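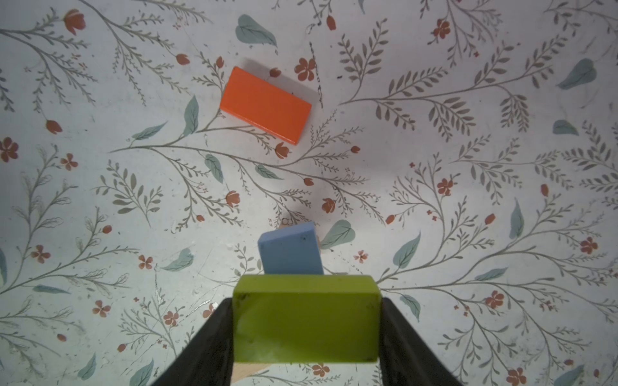
Wanted: people who grew up in a house with a sewing room (or a sewing corner, or a sewing closet)

Hi! My name is Mafalda Abreu and I'm putting together an oral history of home sewing, and I need people to talk to. If your mother, grandfather, aunt or next-door neighbor made clothes at home and you were the kid underfoot, picking pins out of the carpet with a magnet, please keep reading.

I started this two winters ago with my own family. My grandmother sewed every school dress I wore until fifth grade, and I hated maybe half of them — there was a mustard corduroy jumper I once "forgot" on a bus. When she died we found her pattern drawer, and every envelope had notes on it in pencil. Who it was for, how much she let the hem down, what the fabric cost, once just the word "NO" underlined twice. I sat on the floor and read them all afternoon. I wanted to know who had drawers like that, and who could still tell me what the notes meant.

So far I've recorded a few dozen conversations, most of them at kitchen tables, one in a parked car during a hailstorm. Now I'd like to finish the thing properly. The recordings will go into a book and a set of listening files, and the plan is to have the last interviews done by the end of July.

Who I'm looking for

Anybody over 18 who remembers sewing being done at home, by them or by someone else. You don't have to sew. You don't have to have liked it! I have plenty of people who adored the whole business and I'd love some more who were bored stiff, or who got stuck at the ironing board every Saturday morning pressing seams open for a sister.

I'm especially short on men, on people whose families took in sewing for money, and on anyone who remembers clothes made from feed sacks, curtains, tablecloths or old coats. If somebody in your family did alterations for a dry cleaner or sewed piecework at home at night, I really want to hear from you. Same goes for costumes, band uniforms, christening gowns and doll clothes.

What happens if you say yes

We talk on the phone first for ten minutes or so, just to see if we get along. Then I come to you, or you come to our office over the Grasano fabric store (there's an elevator in back, ask at the cutting counter). The interview takes an hour and a half, two if you're a talker, and I bring cookies. Joaquim Coelho runs the recorder and says very little, which people seem to find restful.

If you have anything to show us, bring it along. Patterns, scraps, a button tin, photographs, a dress with a mended elbow. We'll photograph it while you wait and it goes home with you the same day. I don't keep originals, so please don't mail me any.

Afterward you get a copy of your recording and a typed transcript, and you can strike out whatever you want. Seren Watkins does the typing and she's very good with accents, but she does need you to spell the names of your relatives. If you'd like to be in the book under a different name, that's fine too, just tell me before we print.

Pay

There is some! We pay $4 toward parking or bus fare and a $9 gift certificate to the store downstairs, and I know that won't make anyone rich. Everyone who's interviewed gets a copy of the book as well. The whole budget for this last round is $2,981, and $899 of that has already gone to transcription equipment, so you can see how we live.

One paid spot too

I also need a part-time helper for two afternoons a week until the end of July. You'd be making phone calls, labeling recordings, and matching fabric scraps to the stories that go with them. You should be patient on the phone and have handwriting another person can read. Knowing a dart from a tuck would help but I can teach you that over lunch. Spanish or Portuguese would be wonderful. Birgit Ackermann handles the hiring and will tell you the hourly rate when you call. Please ask her and not me, I always get it wrong.

How to get in touch

Leave a note at the cutting counter with your name, phone number and a good time to call, or write to me care of Grasano, second floor. A couple of lines about who did the sewing in your house is plenty. If you're after the helper job, put "helper" at the top and add a short list of where you've worked.

I call everybody back, though it might take me a week — evenings are best for me. And if it isn't you but you know exactly who it should be, please pass this along to her. Or him! I meant it about the men.

Mafalda
Posted Mar 28, 2009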